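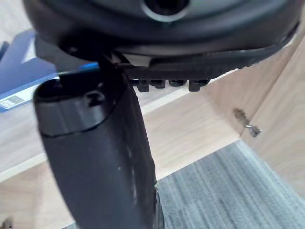 What does it cost to equip a small office with a two-handed service robot?
The purchase price is only part of it. A full budget also covers grippers and spare fingers, wrist cameras, site preparation, staff training, servicing and a reserve for repairs, usually planned over several years.

Equipment planning for office service robots

Equipment planning for office service robots is the work of choosing, costing and scheduling the purchase of robots meant for everyday indoor jobs such as opening cabinets, fetching supplies and putting things away. It borrows from ordinary capital budgeting, but has grown into a lively little field of its own, and for good reason: a robot that shares a room with desks, chairs and people raises questions that never come up with a photocopier!

Scope

A plan normally starts with a task list. Planners write down what the robot will handle, how high the shelves are, which way the doors swing and how much floor is free in front of them. Cabinet work is a favourite first task because it packs so much into one job (reaching, grasping a handle, pulling along an arc, then working inside a confined space).

Grippers and wrist cameras

Hands are often quoted separately from the body. Fingers wear, so many buyers order a spare set with the first purchase. A camera at the wrist gives a close view past the fingers, though the hand itself takes up a good share of that view, and a second camera at the head is commonly budgeted to fill in the rest of the room.
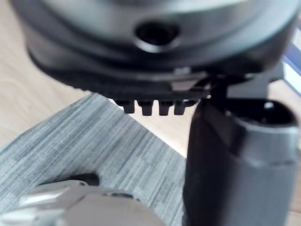 Budget categories

Capital costs include the robot, its hands, charging equipment and any computer that stays on site. Recurring costs include servicing, software licences, insurance and replacement parts. The Telton worksheet, a widely shared planning form, splits these into 27 lines and leaves a column for the planner's own notes, which is where the really useful stuff tends to end up.

Gripper spares are a good place to see how the lines add up. In one worked case on the worksheet, a set of replacement fingers is entered at $541 and a protective wrist cover at $1,239, with freight shown on its own line. Small amounts beside the robot itself, but they come around again and again.

Site preparation

Most offices need very little building work, and that's one of the pleasures of the whole subject. Existing furniture can serve as the work area. Carpet, cable runs and chair traffic are checked, floor positions may be marked with tape, and a clear zone is kept wherever a door has to swing.
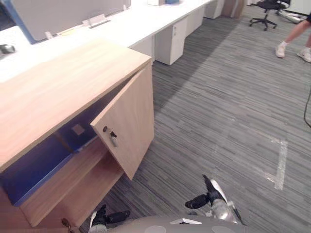
Planners also allow for people walking through while the robot is working. Supervised hours are costed as staff time, and they are easy to underestimate in the first year. Vosdale, a regional office fit-out firm, enters them under training so that they stay visible when the budget is reviewed.

Leasing and purchase

Leasing suits organisations that are still finding out which tasks are worth automating. Runeo offers a short lease that includes hand replacement, while Memon sells outright and charges for service visits at $1,494 each. Purchase generally favours sites with a steady task list and someone on staff who enjoys looking after the equipment.

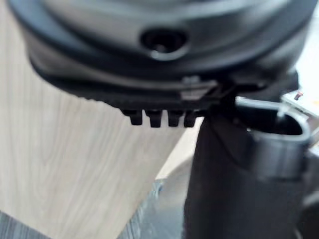
Lease terms differ most in how they treat wear. Some count fingers and covers as consumables and bill them to the user, others include them up to a yearly limit. Reading that clause closely can change the comparison completely.

Timing

Orders are often placed ahead of a February budget round so that delivery, training and the first service visit fall in the same financial year. Staged purchase is also common, with one robot bought first and a second added after the task list has been revised.

See also

Capital budgeting
Mobile manipulation
Robot end effector

Last updated October 21, 2025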